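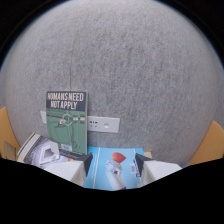 Book corner, January, first thing. Green one against the wall, light blue robot one flat in front.

Picking task, Bunting team. I came in early to write this down before the kids do, because they'll only remember the good runs (and there were some lovely ones!). The job is still to get hold of a book lying flat, lift it, and set it down again without bending the cover. We got through 20 tries yesterday and 6 were clean, which I think is wonderful for a group that could barely close the fingers at the start of the term.

Mostly the trouble is approach angle. Come in too steep and the tips just push the book along. Wendy Clegg suggested starting 2 inches farther back and sliding in low, and that's what I'd like everybody to try next, please, before anyone touches the code again.

Also, the 60-second limit in the Vimis rules includes the reset. I had that wrong, sorry, all!

Still to do: new pads, and ask the library if we can keep "Humans Need Not Apply" a bit longer.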